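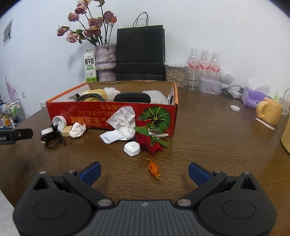

April 28, 2009

Glue line tests, batch 2. Hide glue against fish glue on the beech offcuts from De Bruijn. Shop at 20 C all morning, humidity not logged because the meter battery is dead again.

Soaked the hide glue granules overnight in cold water, then into the pot. Held it under 60 the whole time. Last batch went past that while I was on the phone and the joints from it were weak, so the numbers on the previous page for samples A through D should be struck. I have put a pencil line through them but left them legible.

Prep for all samples: jointed face, no sanding, wiped with a dry rag. Half the hide glue samples had the faces warmed with the heat gun before spreading. Fish glue samples were done at room temperature straight from the bottle. Clamp time was overnight for everything. Clamps were the small bar clamps, snugged by hand, so pressure is not controlled and I would not read much into small differences.

Results so far, breaking over the edge of the bench with the spring scale:

Warmed hide glue: all failures in the wood, or mostly in the wood. One had a dry corner where I missed with the brush.

Cold hide glue: mixed. Failures ran along the glue line on most of them, with a shiny skin on one face. It gelled before the clamps were on. Expected, but good to have it on paper.

Fish glue: wood failure on the flat joints. The end grain samples let go with very little load. I sized one of those first with thinned glue, let it tack, then glued normally, and it held a good deal better. Repeat with more samples before saying anything to Zomthorpe about the chair order.

Open time for fish glue is long enough to assemble a complete chair back without hurrying. For hide glue I had the cheek joints together and the rest was already stringing. Urea would extend it. Nele Smits used urea on the Stadville benches and has her proportions written down somewhere - ask for them, do not guess.

Moisture is the open question. Fish glue is supposed to be the worse of the two in a damp room. Plan is to put one set in the closed tub over salt water until June and break them then. Tub is on the lower shelf, lid taped. Please leave it taped.

Cleaning: warm water takes both off the beech with no trace under oil. On the oak test piece there was a gray mark where the brush ferrule had been sitting in the glue. Iron stain. Switched to the brush with the string binding and threw the other one out.

Reversibility: opened one of the warmed hide glue joints with a palette knife and hot water. Slow. A little alcohol run into the seam made it brittle and it cracked apart clean. Fish glue joint softened with water alone and came apart in less time, with some fuzz raised on the face. For repair work I would accept either.

Mirjam Boersma wants the Dudurwood stock tested too before it is cut. It is drier than ours and has been planed a long while, so the faces will need a fresh pass. If the joints are made off old planed faces the comparison is useless.

To do: meter battery. More end grain samples, sized and unsized. Label the clamps that slip. Decant the fish glue into something with a lid that closes.

Shares: 2 | Comments: 3

pieter_w
Did you weigh the granules or go by volume? I get very different gel times depending on how much water they were soaked in.

Nele Smits
Urea proportions are in the back of the Stadville folder, by weight of dry glue. Add it after the glue has melted. And go easy, too much and it stays rubbery for days.

oldspokeshave
Sizing end grain works with hide glue too. I still wouldn't trust it in a chair without a tenon.

This site uses cookies. By continuing to browse you agree to their use. OK | Read more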